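Teleoperation notes: the picture on the floor

June 20, 2023

I have been driving a simulated robot by remote control for most of the spring, and people keep asking me what that looks like from day to day. Mostly it is moving my hands slowly and starting over.

The project is called Bomine. I work on it from home with a headset, a pair of hand controllers and a desktop that gets loud after lunch. I show the robot a household task by doing it myself through its arms, the software records every joint and both grippers, and the recordings go to the training side at Trernbridge. The target for this set is 500 accepted demonstrations. The September set was 400 and I thought that was a lot.

This set is one I requested. I wanted a flat thing on a floor, something thin and wide, and the rooms we had been using were all cups and bottles.
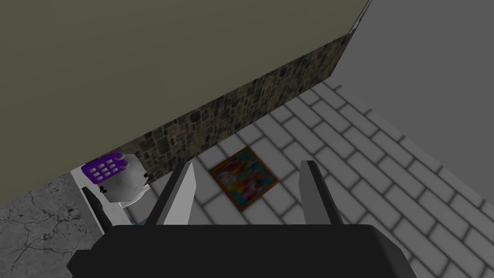

Flat objects are hard to grasp from above. A two-finger gripper wants something to close on, and with a thing lying flat the only place to close is the rim. The framed painting in this room lies on the tiles at a slight diagonal to the gripper, so the first thing I do on every attempt is turn the wrist until the fingers agree with the frame. If I skip that, one finger reaches the wood before the other and the whole thing slides. I did skip it, plenty of times, in the first week. Those attempts are still on my drive in a folder called "no."

I have settled on a way of doing it that I can repeat when I'm tired. It goes like this.

1. Look before moving

I hold both controllers still for a couple of seconds at the start. The training people asked for this. It gives each recording a clean beginning, and it gives me time to check which wrist view I'm looking at. The wrist views are narrow and I have mixed up left and right more than once.

2. Open the fingers early

My habit used to be to open the gripper at the last moment, the way a person opens a hand when reaching for a doorknob. On playback it looks fine. In training it was bad, and the policy learned to hover and then open and close in a nervous way. Now I open wide while I'm still well above the floor and leave it open until I'm down. I also try to keep the left finger clear of the white surface with the little smiling cube on it. Brushing against it doesn't end a run, but I throw the run out anyway.

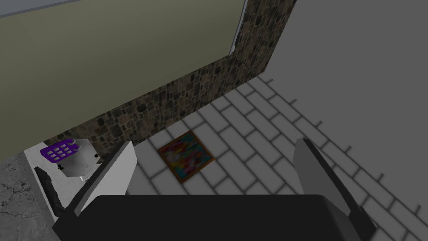

3. Come down slowly, then stop

I come straight down and stop short. Then I correct. Correcting while still moving produces a curved path that is different every time, and 500 different curves are not much use to anybody. Two short, straight moves are better than one clever one.

4. Close, wait, lift

The wait matters more than I expected. The physics in this simulator needs a moment to settle contact, and if I lift too soon the object shivers and drops. I count to two under my breath. My neighbors have probably heard me.

The other thing I had to learn was where to put the arm I'm not using. For one-handed tasks I let it drift, and it drifted into the other arm's view. Now I park it before I begin, pointing forward and a little up, with enough space between the two that neither one blocks the head camera.

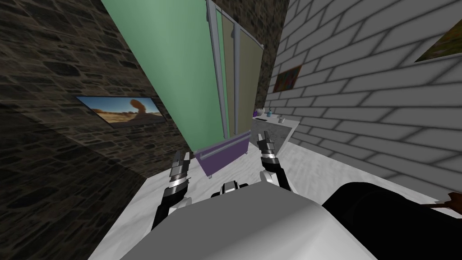 It took me a few days to make that a habit, and the recordings from before then are noticeably messier. I went back and flagged them. Whether they get dropped is up to the people doing the training.

On numbers, I have logged 827 attempts on this set so far. The rejected ones are mostly my own mistakes, bad approaches and early lifts, plus a handful where the headset lost tracking. I don't delete the failures. Somebody at Grovard wrote to ask if they could have them for work on detecting a bad grasp, and I said yes as long as Trernbridge agrees — still waiting on that.

I also changed controllers partway through. The old pair had a trigger that was either open or shut, with nothing useful between. The new pair lets me close partway, so I can touch the rim first and then squeeze. I should have switched sooner.

Next up is the same task with the object turned to a new angle at each reset. I'll write that up once I have enough runs to say anything about it.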